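Home Solutions Careers News Contact

Ruselbridge crews will rehearse with their new robot arms on screen first

RUSELBRIDGE, May – Boker, the catering and tableware rental company, is bringing robot arms to the sorting tables at its Ruselbridge depot, and the people who work those tables are helping decide what the arms learn first.

The depot handles cups, bowls, plates and small display pieces that come back from events mixed together. Sorting them by hand means long stretches of reaching and lifting, and the 64 people on the sorting crews told us early on which parts of the job they would gladly hand over. Mugs were at the top of the list!

Every move is worked out in simulation before an arm goes near a real table. The software, called Huaranga, gives the crew a tabletop, a cabinet with drawers and a mix of objects to practice with.
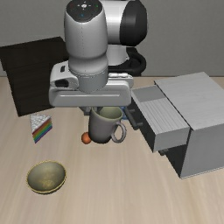
The simulated arm with its gripper at a mug, beside a cabinet with its upper drawer open.

"I've sorted tableware for years and I know where your hand wants to go on a mug," said Joyce Lyimo, sorting lead at Ruselbridge. "Now I sit with the engineers and tell them. They try it, we watch it together, and I say no, come in higher. It's the most fun I've had at work in a long time."

Crew members have reviewed 500 practice runs so far. They note where an approach looks awkward and which items sit too close together, and those notes go straight into the next round. Each reviewer gets paid time away from the line to do it.
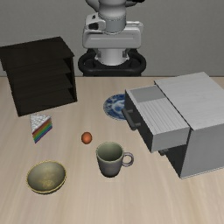

The first three arms will be installed at the Urholm line, at the north end of the depot. They will take on repeat lifting, while crew members keep the jobs that call for a trained eye – checking for chips, matching sets, packing orders that have to look right when the box is opened.

No sorting jobs are being cut as part of the project. Boker has set aside places for 25 employees to train as cell operators, a new role with a higher pay grade, and anyone on the sorting crews can apply.

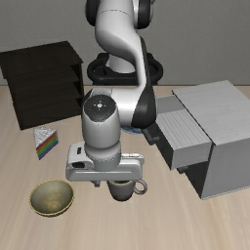 "We wanted people to meet this thing on screen, with a cup of coffee, before it showed up on their shift," said Sreekumar Rodrigues, automation manager at Boker. "The questions we get are terrific. Somebody asked what happens when a handle faces the wrong way, and that kept us busy for a week."

Review sessions continue through the summer and are open to all shifts. Employees can sign up with their shift lead or at the Ruselbridge front desk.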